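About Wolent

Wolent is a small cookery school in the old dairy at Laur, and we have been teaching people to feed themselves and their families (and now and then a whole wedding party) for longer than most of our saucepans have lasted. We began with one evening class a week in February, when the village hall was too cold for anybody to sit still, and people came as much for the soup as for the lessons.

Our classes are kept to 8 people, and everyone cooks. You'll spend very little time watching and a good deal of it chopping, tasting and asking whoever is next to you whether theirs looks like that too.
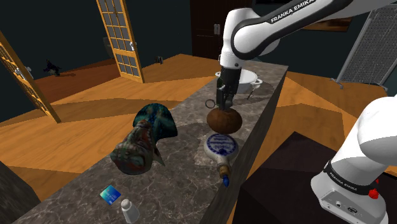
What we teach

Mostly plain, good food: bread, pastry, pies, stews, and the sort of puddings that want custard. Our Wurkitz course runs over 4 mornings and is meant for complete beginners, so please don't worry if you've never boiled an egg! The Britia course follows on from it and goes further into sauces, curries and cooking for a crowd.
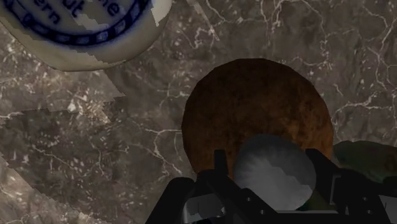
We do like to hear beforehand about allergies, and about anything you simply can't bear to eat, as the recipes are easy enough to change with a little warning. Aprons are lent out, tea is always on, and you take home whatever you've made, so do bring a couple of boxes with lids that fit.

The school moved into the dairy in April 2022, and the door is the green one at the far end of the yard, past the water trough. Parking is on the left.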